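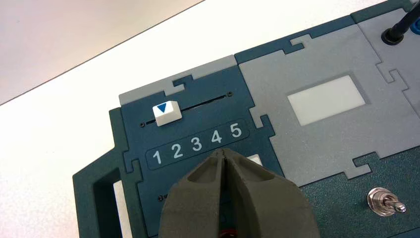
My nephew's school gave out a trophy last October for the best robot, and the robot that won it could dance. The robot that came in fourth could move a slider from one number to another. I have been annoyed on behalf of the slider ever since.

I help out with the robotics elective at Lernell, a school with 170 students and a building that went up in 1831, with the wiring to prove it. Our class doesn't dance. Shahnaz Pramanik, who teaches it, has the students spend most of a semester on one task board: knobs, buttons, a switch, a couple of sliders numbered 1 to 5. Parents visit at four in the afternoon, watch for a while, and ask when the robot is going to do something.

It's doing something. It's trying to push a small white knob along a slot without jamming, slipping off, or arriving at 4 when it was told 3. A toddler can manage this with jam on her hands. A teenager with a laptop and a very expensive arm needs until Thanksgiving, and I think those weeks are the best education in the building.

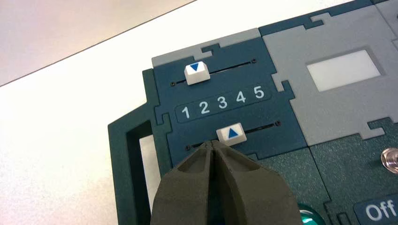 Fingertips at the lower slider, which sits near the 3.

Last spring Samuele Gentile, a junior with strong views on everything, informed me that the slider was boring and that the kids at Dalener were building a robot that throws T-shirts. Then he lost two weeks to it. He learned what friction is, which he had already passed a test on. He learned to write down what he changed before he changed something else. He stopped saying "it should work" — a phrase I'd like to see banned in schools and most offices.

The people who run these competitions will tell you that spectacle brings kids in the door. Fine. Let the T-shirts fly. But a judge should also have to stand there for five minutes while a team moves one knob to one number, again and again, and should score it as if it mattered. The crowd can go get nachos.

Samuele still says the slider is boring. He has also asked Shahnaz if he can have the board over winter break.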